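Drolluddale bakery counter to reopen with longer hours

Thu 10 May

The bakery counter on Kustow Street in Drolluddale will open again next week after being shut since November, its new owners have said.

Jullow, which already runs a shop near the bus station, has taken on the lease and will sell bread, rolls and filled sandwiches from the same front window as before. The back of the building, where the old ovens stood, has been turned into a cold store and a small packing room.

Bread will be baked at the bus station shop and brought over by van before opening. A second delivery will come late in the morning so that the shelves are not bare by lunch, which was a common complaint under the last owners.

The counter will open at 7am on weekdays and 8am on Saturdays. It will stay closed on Sundays for now, though the firm says it will look at this again after the summer. The old counter used to shut at 2pm, and the new one will stay open until half past five.
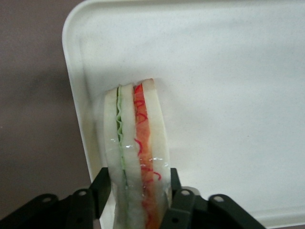 Prices have been put up in the window. A large white loaf will cost the same as it does at the bus station, and a plain roll will be 80p. Customers who bring back a clean Jullow bread bag will get a small discount on their next loaf, a scheme the firm has run at its other shop for two years.

Fillings will be kept simple to begin with. Egg, cheese and ham will be on sale every day, with one hot option in the colder months. Orders for parties and meetings can be placed at the counter but must be paid for in full by noon the day before.

Parking on the street has been a worry for people living nearby. The loading bay outside number 14 was taken out when the pavement was widened, and delivery drivers have been stopping on the corner with Karabulut Lane. Jullow says its van will use the yard at the rear, and the gate there has been made wider so that the driver does not need to reverse out into traffic.

The step at the front door has also gone. A shallow ramp has been put in its place and the door now opens outwards. There is no seating indoors, but two benches will be set against the side wall once the paving there has been relaid.

The firm has printed 1000 leaflets with the opening hours and a price list. They are being put through doors in the streets between the river and the school, and spare copies can be picked up from the library and the post office.

Anyone who still holds a gift card from the previous owners will not be able to use it at the new counter.

Recent items
Karabulut Lane to close overnight for drain repairs
Library book sale moved to the upper hall
New bus times for Drolluddale and the villages
River path open again after tree work
Kustow Street crossing lights fixed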